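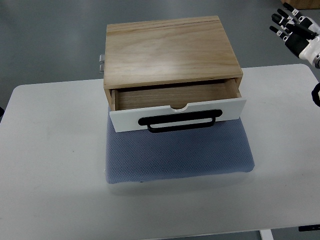
The little drawer box, pulled partly open, on its mesh pad.

Small Boxes: a gallery page

By Dulce Zamudio

Welcome in! If you came over from the workshop page looking for the big dressers, those are still on the Terell page. Everything over here fits on a tabletop, and most of it fits in a tote bag, and I'm starting with the one box I get the most emails about, the single drawer with the white front. I've been making small storage for 14 years now (first for myself, then for my sister, then for anyone who stood still long enough), and this is still the piece I'd grab in a fire.

I call it the Virkidow. It's a nonsense word my nephew used for "window" when he was tiny, and it got stuck on the box when he was helping me paint fronts in the garage. I've tried to give it a more sensible name twice and it never sticks.

So, one picture, and then a bunch of notes underneath, grouped by whatever people ask me about.

The wood

Light, pale yellow, with the grain running side to side over the top. I always lay the top panel out that way because I like my eye to travel across the box when I walk past it. The finish is smooth with just a bit of gloss. I used to go full matte on these and they looked lovely for a month and then every coffee ring in the house found them. If yours has gone dull, wipe it with a barely damp cloth, let it dry, and buff it with an old T-shirt. Please don't use the lemon spray stuff. I did that once and the top felt sticky until January.

The white front

The drawer front is solid white and the rest of the box is bare-looking wood, and that's the whole idea, really. People write to ask if they can have it the other way around, with a wood front on a white box. You can! I made one for Khalil Farah down the street and it looks great in his hallway. I just like this one better. The white front is also a touch wider than the opening, and it sits a little proud of the sides. I get asked if that's a mistake. It's on purpose, I like a front that has a face to it, and it hides a gap nicely on the days when my cutting isn't perfect.

The paint is two thin coats with a very light sanding in between. If you're painting your own, do the edges first and leave it alone overnight. I know. Leave it alone anyway.

The handle and the notch

Yes, there's a black metal bar pull AND a half-round notch in the top edge. I can't tell you how many messages I get about this. The notch came first, back when I made these with no hardware at all, and I loved how clean it looked. Then my mom, whose hands bother her in cold weather, told me she'd like something to hang on to, so on went a handle. It's nice and wide, almost the full width of the drawer front, with rounded corners so it doesn't snag a sleeve. I kept the notch because I'm fond of it, and I still open mine that way when I'm half asleep and looking for my glasses.

If you're adding a handle to a drawer you already own, measure your post holes, then put a strip of painter's tape on the front and mark on that. Drill from the front with a scrap block clamped behind. I own a small collection of drawer fronts with the holes a hair too far apart, and they've all become shelves for the tomato seedlings.

Inside

Plain bare wood, floor and walls. It's empty in the picture, and I sort of love it like that, all that room and no junk in it yet! Mine at home is a different story. It holds stamps, a tape measure, spare keys to a shed we don't have anymore, and a tin of cough drops. I don't line these before they go out. Felt is a popular choice, and Khalil put a sheet of old road map in his, cut to fit, and I was so jealous I went home and did the same to mine. If you glue a liner down, use tiny dots at the corners so you can change your mind later.

If your drawer sticks, try rubbing a plain white candle along the bottom edges before you do anything drastic. Wood swells in a muggy summer and goes back again by fall. Sand only if it's still grumpy once the weather's dry.

The pad

I get mail about the blue-gray pad too! It's a soft, cushiony mat with a fine mesh texture, and I'm a big believer in something soft under any box that gets opened every day. My kitchen table has a long scratch from before I learned that one. Any cushioned mat will do. Cut it bigger than the box and let it stick out in front, so you've got a soft landing spot for rings and earbuds and the rest of what comes out of your pockets.

What's next

I'm working on a two-drawer version called the Saarela, and a flat one for pencils that's going to be the Jumau if the lid ever behaves. I've got 20 fronts cut and waiting for paint, so there'll be more pictures on this page as they get finished. If you've got a Virkidow at home, send me a photo of what you keep in it. The messy ones are my favorite.

Dulce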